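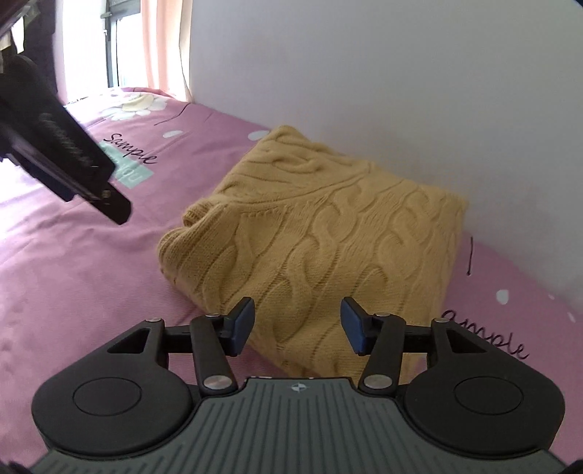

Data > Courts and Crime > Collard Sentencing Reports

# Collard Sentencing Reports

Print this page | E-mail this page

News reports on criminal sentencing, collected from the Orkier and Nosby wire archives and coded by hand. Version 2 replaces the December release, which had duplicate rows for appeals.

## Contents

- `reports.csv` – 2,736 rows, one per news report
- `cases.csv` – 331 rows, one per criminal case
- `codes.txt` – the 16 offense codes and what each covers

The two tables join on `case_id`. A case with a retrial keeps its first ID.

## Fields in reports.csv

`report_id`, `case_id`, `outlet`, `month`, `stage`, `source_type`, `word_count`

`stage` is one of charge, trial, verdict, sentence, appeal or release. A report that covers two stages gets the later one.

`source_type` records where the outlet says it got the news: court record, named official, unnamed source, or other outlet. When a report cites a broadcaster that cites unnamed sources, it is coded as other outlet.

## Known problems

- In 393 reports the sentence length is missing or given only as a range. These are left blank in `cases.csv` unless a court record fills the gap.
- Nosby changed its archive format partway through. Headlines from the older part are in capitals and have lost their accents.
- Life terms are stored as `LIFE`, so the `sentence_months` column will not load as a number without a conversion step.
- Offense code 9 (fraud) was split in version 2. Old code 9 rows are now 9 or 14.

## Use

The files hold no full text and no names of defendants, victims or witnesses. Please do not try to match rows back to private persons. Coverage is uneven between the two archives – do not read counts of reports as crime rates.

Cite as: Collard Sentencing Reports, version 2. Corrections go in the tracker with the `report_id` in the title.

## Related items

- Tedesco Appeals Index
- Collard Bail Hearings, pilot set
- Orkier archive: notes on missing months
- Offense codes, version 1 to version 2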